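Schwerdtfeger Nolis Front Loader Descaler, 2-Pack

Price: $42
Ships from: Otwood

We stock this because people keep asking for it. Schwerdtfeger says one tablet "restores" a washer. We'd put it lower than that. It takes off scale, and it helps a bit with smell. It will do nothing for a torn seal or a clogged pump, whatever the box promises.

The box also says to use one every month. Maybe, if your water is very hard. Most homes can stretch that a good deal — and a damp rag around the rubber costs nothing.

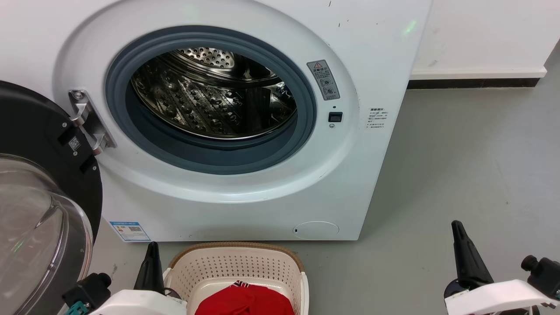
Front loader with the door open, showing the gasket and drum.

Tablets per pack: 2
Cycle: hot, at least 65 minutes, no laundry
Shelf life: around 5 years, according to the maker

Not for top loaders. The "Alpine" scent is faint and, to us, smells like pool water. Wernemska's plain powder does much the same job if you don't mind measuring.

Opened packs can't be returned.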